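Section 8: Using your Vurkance folding shopping trolley outdoors

Before you set off

1. Open the frame fully and push down on the cross bar until both side catches click.
2. Set the handle to your height. There are 19 holes in the stem; most adults find a comfortable setting near the middle.
3. Hang the bag on the two top hooks, then fasten the strap underneath.
4. Put heavy items in first, over the axle. The most the trolley should carry is 50 kg, including anything in the side pocket.

Note: The Dobson rain cover is sold separately and fits the large bag only.

Kerbs and crossings

5. Stop at the kerb and turn round, so that the trolley is in front of you.
6. Step down backwards and let both wheels roll off the edge together. Do not drop one wheel first – this can bend the axle.
7. To go up a kerb, pull the trolley behind you with the handle held low. Use a dropped kerb where there is one.

Caution: Painted lines and metal covers can be slippery in the rain. Slow down and keep one hand free.

After use

8. Wipe the wheels with a damp cloth and leave the bag open to air.
9. Check the wheel nuts every 2 months. If one is loose, tighten it by hand and then give it a quarter turn with the spanner supplied.

Spare wheels can be ordered from our Bestutcombe workshop.
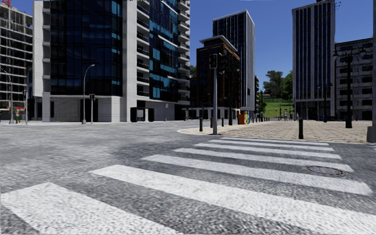

Please give the model number when ordering, as the older Clarnamard wheels have a narrower hub and will not fit this frame.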